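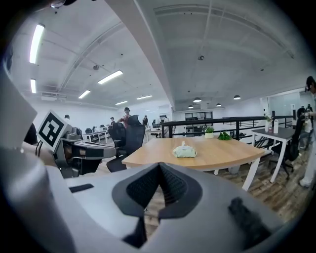 The upstairs at the Wasilewska building in Gustport used to be a place you walked through to get somewhere else. Storage, mostly. Boxes of old brochures, a printer that had given up. I went up on a Tuesday to talk to the woman who furnished it, and she was already moving a chair when I got to the top of the stairs.

"Sit anywhere. Not that one, the arm's loose."

So, the table first. Light wood, a curved front edge, white metal legs. She found it at Catska, end of line, and paid 600 for it. The one she'd wanted was 900 and had square corners.

"I'd measured for the square one. Twice. Then I stood here with tape on the floor and kept catching my hip on a corner that wasn't even there yet. With the railing behind, you've got to get past people. The curve lets you past."

Does the shape change how people use it? She thinks so. Nobody has an end. People come and sit on whichever side, put their things in the middle, and it gets sorted out. Tissues live up here. Plants at the back, where elbows don't reach – that was a rule from the first week, after a pot went over into someone's lunch.

The smaller table, dark grey on top, thin white legs, is older. It came up from downstairs and was going to be painted. Wasn't. It's now where the vase goes.

"I like that they don't match. If it all matched you'd be frightened to put a cup down."

And the chairs? A pause. Black office chairs, wheels, and she isn't in love with them. She'd had wooden ones picked out, 60 each, and sat in one for an afternoon to test it. That was the end of that. Comfort won, she says, and the wheels turned out handy for shuffling up when somebody else wants in. They do mark the floor a bit. She has a felt pad idea that doesn't work on castors and she knows it dosen't.

The floor she didn't touch at all. Planks, all different browns, some nearly grey where the boxes stood. A man came to quote for sanding and she sent him away again.

We got on to the railing. Black metal, runs round the open part, and you can hear everything from below through it. Phones, the door, someone's spoon. I asked if that bothers people working up here.

"First month, yes. Then you stop hearing it. I'd miss it now. Before, you never knew if anyone was in."

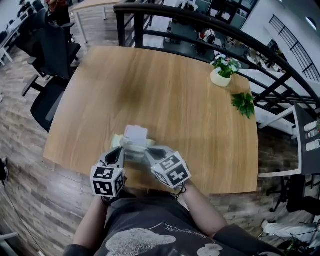 Someone calling up from the lower floor wanted it put on record that the noise goes the other way too, and that whoever drags chairs before 9 in the morning should be ashamed. She leaned over and said it was her. It was, apparently, her.

Back to plants. They come from Brosora, small ones only, white pots. She started with 5 and lost most of them over the winter – too much kindness with the watering can. Now there's one person allowed to water and it's on the calender. Cuttings get left lying about on the table on purpose, in case anyone wants to take one home. Quite a few have gone. A few have come back, rooted, in jam jars.

What's still to do? A lamp for the dark afternoons. A shelf, maybe, for lunch boxes, so they stop colonising the table. She's been told no hooks on the white wall and is working on that.

"Put down that I'm asking nicely," she said, and went off to see about the chair with the loose arm.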